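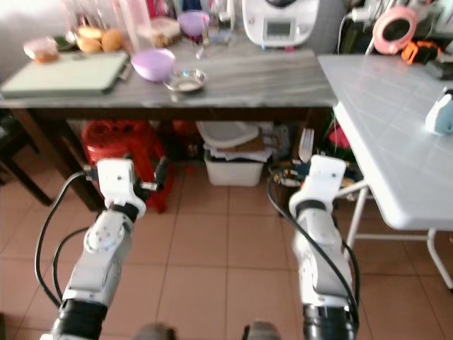 Both arms at the marble-topped table, head camera view

To: manipulation list
Subject: Re: Notes from the Nitia open day, kitchen station

Mansa Akolgo wrote:

> I could only stay for the talk on Saturday and missed the kitchen
> station. Could whoever was there post something on the hardware, the
> control arrangement and how the cutlery task is scored? We are
> deciding whether to build a similar station and I would like to know
> what they put on the table and what they left off it.

Mansa, I was at the kitchen station for most of the afternoon. My notes are below, in the order I took them.

Hardware. Two arms on one body, white segments with black joints. The cables run outside the arms. I asked whether they snag and was told that they do, mostly at the left elbow, and that a clip is on the list of things to print. The head view takes in both arms, the marble-topped table and part of the white folding table on the right. Each wrist has its own camera.

Control. Everything on show was teleoperated. The operator sits behind a screen and works from the head and wrist views only, with no direct line of sight. Policies trained on the recordings were discussed in the talk but not run at this station. Recordings are logged with Cesel, which they wrote themselves and do not intend to release until the file format settles. The set stood at 2,154 episodes on the morning of the visit, of which 27 had been withdrawn for dropped frames in one wrist stream.

Table layout. They do not clear the table first. The bread, the buns, the lavender bowls and the kitchen appliance with the small display all stay where they are, and the operator works in what space remains. The argument is that a cleared table gives clean numbers and a policy that fails in the first real kitchen it meets. I have some sympathy with this, but it makes runs hard to compare, as the layout is not recorded beyond what the cameras see. I would want at least an overhead still before each episode.

Cutlery task. One item per episode, placed in a named bowl. An attempt counts if the item is released inside the rim and stays there for 2 seconds. A regrasp is allowed and is marked in the log. Sliding the item to the table edge to get a finger under it is also allowed, which I would not have permitted, but the rule is at least written down. I watched 23 attempts and kept my own tally, which I will send once I have checked it against theirs.

Fingers. Dark grey, blunt and rounded at the tips. They are fine for bowls and poor for anything thin lying flat. Forks are easier than knives, as the neck usually sits clear of the surface and gives the finger something to get under. The wrist view is the one to look at for this: the head camera has nothing useful to say about the last few centimetres.

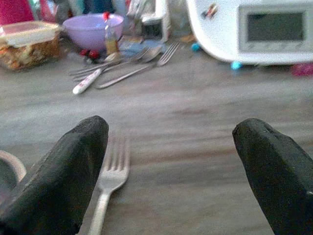
Anitha Varma disagreed with me about the fingers and asked that her view go in with the notes. She holds that the tip shape matters less than the approach angle, and that Juvness got acceptable results on flat cutlery with a blunter pad by coming in lower and closing more slowly. She would change the operator instructions before changing any parts.

I have no data to set against that. The Vlachou pads we use here are narrower, so our figures would not settle it either way.

Remaining points, briefly. Motion blur in the wrist stream is bad during fast moves, and they know about it. Exposure is fixed by hand at the start of each session. The next open day is in January, with places limited by the size of the room, and the sign-up form will be posted to this list.

If you do build a station, I can let you have our table drawings. The bracket dimensions on the second sheet are wrong, so ask me for the corrected one.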